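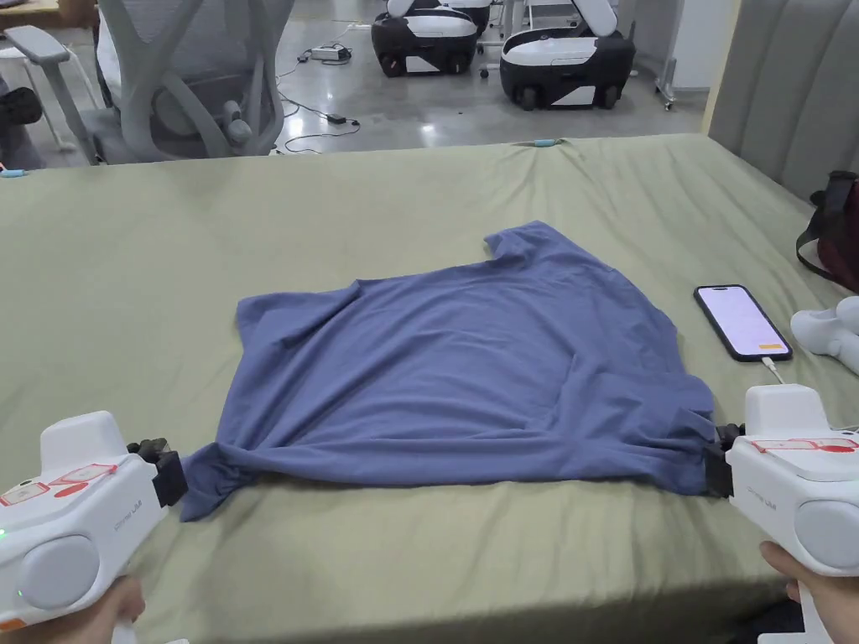 침대 위에 펼친 티셔츠의 밑단 양쪽 모서리를 손잡이형 그리퍼 한 쌍으로 집고 있다.

## 로봇 없이 모으는 옷 개기 데이터, 스텐덴트 대여 키트

스텐덴트(Stendent)의 손잡이형 그리퍼 키트는 사람이 직접 들고 집안일을 하면서 로봇 학습용 동작을 기록하는 장비다. 판매는 하지 않고 14일 단위로 빌려준다. 그리퍼 2개와 기록용 앱, 업로드 계정이 기본 구성이다.

옷 개기는 이 키트로 가장 많이 하는 작업에 속한다. 얇은 면 티셔츠는 밑단을 잡는 위치가 조금만 달라져도 주름이 다르게 잡힌다. 대여 서비스를 맡은 아르티 쿠라나는 "처음 20회는 연습으로 치고 버리라고 안내한다"고 말했다. 손가락으로 하던 일을 집게로 하려면 손목 각도부터 다시 익혀야 한다는 것이다.

한 작업당 권장 기록은 1,000회다. 혼자 채우기에는 많은 양이고, 오래 들면 손목에 부담이 온다. 두 사람이 번갈아 쓰는 편이 낫다. 앱 메뉴는 단순하지만 실패한 기록을 한꺼번에 지우는 기능이 없어 하나씩 골라야 한다. 회사는 10월 업데이트에 일괄 삭제를 넣겠다고 밝혔다.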